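2. Before You Order

Read this section before you sign anything. Most of the money lost on a Kernik cell is lost at this stage.

1. Write down the one job the arm will do. "Server teardown" is too wide. "Pull memory modules from an open chassis" is a job.

2. Ask for a full quote. The Ganach sales sheet lists the arm at $3,096 a month and leaves out the fingers, the mount and the training.

3. Time a person doing the same job for 2 full shifts. Use that number in your payback math and ignore the one in the brochure.

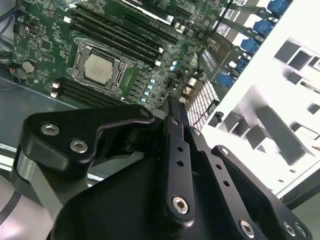
4. Plan for clearance. Slot latches and socket levers sit close together, and finger brackets need room on both sides. Bring your worst chassis to the demo, with its cables still in.

CAUTION: Do not accept a demo run on the vendor's own boards.

5. Ask what counts as a success. Our Nonville site was promised 93 percent. Tudur Parri in purchasing had to ask twice before he learned that dropped parts were left out.

NOTE: The Blackwood service plan runs 12 months and does not cover fingers. Budget for spares separately.

6. Get the return terms in writing. If the vendor stalls, go back to step 1 and price a second workbench.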